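Intro to Jewelry History, week 4 notes
Pearls: natural, cultured, imitation
Instructor: Tomomi Hoshino
Reading for next time: handout packet, pearl section, skip the appendix

Left over from last week: shell beads vs pearls. Shell bead = cut from the shell wall. Pearl = grown inside the animal, layer on layer. Same material mostly (nacre), different structure. Will be on the quiz.

How one forms. Something irritates the mantle tissue, usually a parasite or damage, hardly ever a grain of sand. Forget the sand story. Tissue folds into a sac, sac lays down nacre. Thin layers = soft glow. Overlapping layers also bend the light, so you get the faint pink or green on top of the body color. Two words for two things: luster is how sharp the reflection is, orient is the rainbow bit. Do not mix them up in the essay.

Natural. Rare. Before culturing, divers opened huge numbers of shells for a handful worth selling. Persian Gulf, Gulf of Mannar, later Venezuela and Panama. Matching a strand could take years, wich is why old necklaces are graduated. Big ones in the middle, small ones by the clasp, easier than finding 90 the same size.
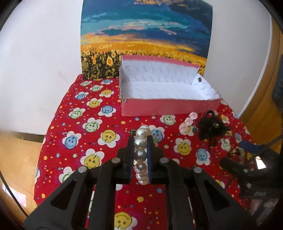 Kumiko Ikeda objected that graduation was fashion as much as supply, and that plenty of cultured strands from the 1930s are graduated too when makers could have matched them. Fair. Both go in your notes. Supply starts it, taste keeps it going.

Cultured. Japan, 1890s onward. Bead nucleus plus a small piece of mantle tissue from a donor oyster. Round pearls reach the market in the 1910s-20s. Dealers panic, court cases in Paris and London over whether they can be called pearls at all. Freshwater ones mostly tissue only, no bead, so nearly all nacre.

Imitation. Glass, fish scale coating (essence d'orient), France, 17th c. Hollow glass filled with wax at first. Later solid glass, dipped several times. Majorca style is a late version of same idea.

Tests
- tooth test: real feels gritty, imitation smooth. Doesn't seperate natural from cultured
- drill hole: look for a coating that chips or a line where the nucleus begins
- X-ray: the only safe one for natural vs cultured

Stringing. Silk, knot between each pearl. Stops them rubbing, and if it breaks you lose one.

Essay, 500 words, due February 20, 2018. Pick one court case or one fishery. Frida Ketilsson has the sign-up sheet, max two people per topic.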